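4 “已归位”与“未归位”之间:对布料类物品编码的质疑

4.1 问题从哪里来

前一节的结果表明,Mirkeria 编码表对硬质物品的判定相当稳定。杯子在不在杯架上,书是立着还是平摊,剪刀有没有回到笔筒,编码员之间很少出现分歧。若只看这一部分数据,很容易得出结论说这套编码表已经可以推广。我们对此持保留态度。硬质物品恰恰是最容易编码的一类,用它们的一致性来为整张表背书,论证上并不充分。

麻烦集中在布料上。毛巾、抹布、围巾、桌布、脱下来的外套、叠到一半的T恤,这些东西没有固定的外形,也很少有专属的位置。它们可以搭在椅背上,可以盖在箱子上,可以堆在沙发扶手上,而居住者往往认为它们“就是放在那儿的”。Mirkeria 要求编码员对每件物品作二选一的判断:已归位,或未归位。对布料来说,这两个选项都带着没有说明的假定。

第一个假定是,一件东西如果没有被折叠或收进容器,就处于等待处理的状态。第二个假定是,容器的用途就是装东西,放在容器上面的东西因此属于“放错了”。这两条假定在编码手册里都没有写明,只能从手册附录的判例中推出来。附录给出的布料判例多数来自卧室衣柜,衣柜的逻辑和桌面的逻辑并不相同,手册却没有提示这一差别。

4.2 Brimodstead 样本中的分歧

Brimodstead 样本包含 3000 件次物品记录,采自住户的厨房、客厅和兼作工作间的杂用房间。每条记录由 2 名编码员独立判定,编码员在判定前都接受过统一培训。培训材料沿用 Mirkeria 原版,没有为布料增加说明。我们有意保留了这一缺陷,目的在于观察原版在不加修补时的表现。

分歧记录的分布很不均匀。复核时我们把分歧记录逐条拿出来重新阅读编码员的备注,布料占了其中的大头。备注里反复出现的措辞是“像是随手放的”“应该是暂时的”“看上去有人打算收起来”。这些话描述的都是编码员对居住者意图的猜测,物品本身的状态反而写得很少。一位编码员把盖在面包机上的茶巾记为“已归位”,理由是防尘;另一位把同一块茶巾记为“未归位”,理由是没有叠。两条理由都说得通,也都无法从记录材料中得到验证。

有人会说,这只是培训不足,多给几个判例就能解决。我们不这样看。判例能让编码员猜得更一致,却不能让他们猜得更准。如果两名编码员都学会了把盖在器物上的布一律记为“未归位”,一致性系数会上升,而这个系数与房间是否整理过之间的关系仍然是未知的。本领域近年来对一致性系数的依赖,在我们看来已经超出了这个指标能够承担的范围。

4.3 褶皱不是证据

支持现行编码的一种常见论点是,布料的褶皱程度可以作为整理行为的间接指标:平整的布说明有人处理过,皱成一团的布说明没有。Mivlow 项目的整理评分就部分建立在这一思路上,它把布面的平整程度换算成分值,再并入房间总分。

这个论点至少有两处站不住。其一,褶皱与材质有关。厚绒布搭在那里可以显得很服帖,薄棉布刚刚铺好也可能起皱。同样的动作在不同的布上留下不同的形状,评分却不区分材质。其二,褶皱不带时间。一块堆成小丘状的布可能刚刚放下,也可能已经在那里待了一个季节,甚至可能每天都被拿起来用过再放回原处。仅凭形状区分这几种情形,我们不知道有什么可靠的办法。

在杂用房间的记录中,后一个问题尤其突出。这类房间里的布常常兼作垫子、罩子和擦布,用途在一天之中来回变换。上午盖着东西的布,下午可能在擦桌子,傍晚又回到原来的箱子上。以单一时点的外观给它打分,分数反映的更多是采集时刻,而采集时刻在多数研究中只是按方便程度安排的。

4.4 容器与容器之上

另一个较少被讨论的问题是“上面”。收纳研究习惯把空间分成容器内和容器外两类,箱子、篮子、抽屉的内部算收纳空间,其余都算暴露空间。箱口和箱盖上方这一层究竟归哪一类,现有的几种编码表给出的答案互不一致,有的干脆没有答案。

在日常使用中,这一层却非常活跃。布料尤其如此:它可以一半在箱里一半在箱外,也可以横在箱口上,边缘越过箱沿垂下一点。把这种情况记为“容器内”显然勉强,记为“容器外”又抹去了它与箱子之间的关系。半透明的容器还会带来额外的困难。编码员隔着箱壁能看出里面有较暗的影子,却认不出是什么,于是有人据此推断箱子已满、布是放不进去才搁在上面的。这种推断把两件彼此独立的事情连成了一个故事。我们在备注中多次见到类似的推理,而且写得相当肯定。

Enache 公司的收纳手册把这一层称为“过渡面”,建议住户保持其净空。作为家居建议,这无可厚非;作为研究编码的依据,它的问题在于预设了结论。一旦把箱口定义为应当净空的地方,任何搁在上面的布就自动成为杂乱的证据,而需要回答的问题恰恰是它算不算杂乱。遗憾的是,已有研究在引用这一概念时,很少说明它最初是一条销售收纳用品时使用的建议。

4.5 排列整齐的影响

我们还怀疑,编码员对布料的判断受到周围硬质物品的左右。物品沿桌边排成一列、前方桌面留出空处时,编码员倾向于把整张桌子看作整理过的,搭在上面的布也随之得到较宽容的对待。同样的布若出现在散乱的桌面上,就更容易被归入“未归位”。如果这一倾向存在,那么布料编码测量的就有一部分是邻近物品的排列,而不是布料本身。

植物在其中的作用也值得一提。盆栽几乎总被记为“已归位”,哪怕它放在采光很差的角落,或者挡住了抽屉。编码员似乎默认植物是陈设,陈设便不存在归位与否的问题。这种默认同样没有写进手册。一旦桌上有一盆带托盘的植物,整组物品似乎就获得了某种“布置过”的外观。我们没有足够的数据把这一影响与排列的影响分开,只能指出它可能存在,并提醒读者不要过于信任含有植物的桌面得分。

图2所示桌面可以说明上述几点如何同时出现。桌子远端依次放着一块包布的蓝绿色大方块、一只粉色半透明塑料箱和一盆柱状仙人掌。方块上的深灰色布拢成低矮的一堆,箱上的米色布略微越过箱沿。按 Mirkeria 原版,两块布都可以记为“未归位”;按 Mivlow 的思路,它们会因不够平整而扣分;若考虑物品成排摆放、近处桌面空出,则又不难为“已归位”辩护。三种判断使用的是同一份材料,分歧来自各自带进来的假定。

4.6 对替代方案的有限评价

作为替代,我们试用了一种只记关系的编码:布料在什么之上、什么之内,是否越过所在物体的边缘,是否接触桌面或地面。它不要求编码员判断归位与否,也不记录意图。培训时间因此缩短,试用进行了 12 周,编码员反映备注栏中猜测性的语句有所减少。

不过,我们也不愿夸大这一方案的价值。它回避了“整齐”这个概念,而许多研究正是为了测量整齐才去采集这些数据。把难以定义的东西从表格里删掉,并不等于弄清了它。关系编码的结果最后仍要由某个人解释为整齐或不整齐,假定只是从编码阶段推迟到了分析阶段。唯一的好处是,推迟之后的假定必须由研究者自己写出来,读者可以看到它,也可以反对它。

还有一类情形是关系编码也处理不好的,即叠放。当布下面的物体本身就包着布时,“之上”的边界变得模糊,编码员需要先决定哪一层是物体、哪一层是搭上去的东西。颜色相差较大时,这一步不算困难;颜色接近时,试用中的记录就开始出现与原版类似的分歧。

图2 桌面上的布料、容器与盆栽。

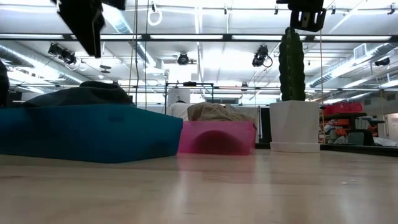
因此,在叠放问题得到处理之前,我们不建议把关系编码得到的数据与原版数据合并分析。已经发表的布料得分也应当单独列出,并附上当时使用的判例。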